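"A regra tem de caber numa folha": conversa sobre segurança com braços colaborativos

Na Odora, a oficina de automação que trabalha para a Fokimex, as regras de segurança estão coladas na porta do laboratório. São 8 pontos, em letra grande. A responsável pela segurança das células recebeu-nos numa terça-feira e pediu para não ser tratada pelo nome -- prefere que se fale do trabalho.

Começou por corrigir a primeira pergunta. "Vocês escrevem sempre robô seguro. O robô sozinho não é seguro nem perigoso. O que nós avaliamos é a aplicação: o braço, a garra, a peça, a mesa e a pessoa que passa ao lado." Por isso, explica, a análise de risco é refeita cada vez que se muda a garra ou o tipo de objecto, mesmo quando o programa fica igual.

Perguntámos quanto tempo isso leva. Ela riu um pouco. "Para a Bergmann, a última análise ficou com 259 linhas numa folha de cálculo. Eu sei que é muito. Mas cada linha é uma situação em que alguém pode ter a mão no sítio errado."

O que mais a preocupa são os dedos da garra. A força de aperto é limitada no programa, mas a forma do dedo também conta, e uma ponta fina concentra a pressão. Na tarefa de retirar objectos misturados de uma caixa há ainda outra dificuldade: o operador tem a tentação de ajudar. "Vê um saco de plástico preso e mete a mão. É humano. A nossa regra número 3 diz: primeiro parar, depois tocar. E parar quer dizer carregar no botão, não é esperar que o braço fique quieto."
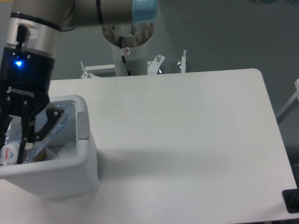 Garra Robotiq por cima da caixa com objectos variados.

Outro ponto da folha trata dos cabos e das fixações. Antes de cada turno, o operador verifica os parafusos da base e segue os cabos com os olhos até ao fim. Se encontrar folga, não aperta ele mesmo e chama a manutenção. A zona marcada no chão fica a 800 milímetros da mesa, medida que foi decidida depois dos ensaios na instalação de Giltthorpe e que, segundo ela, não deve ser copiada para outra célula sem cálculo próprio.

E as normas internacionais? "São necessárias, eu leio-as todas. Mas o operador não as vai ler, e eu não posso exigir isso. O meu trabalho é traduzir." A próxima versão da folha deve sair em Março, com uma regra nova sobre a velocidade durante a aprendizagem manual.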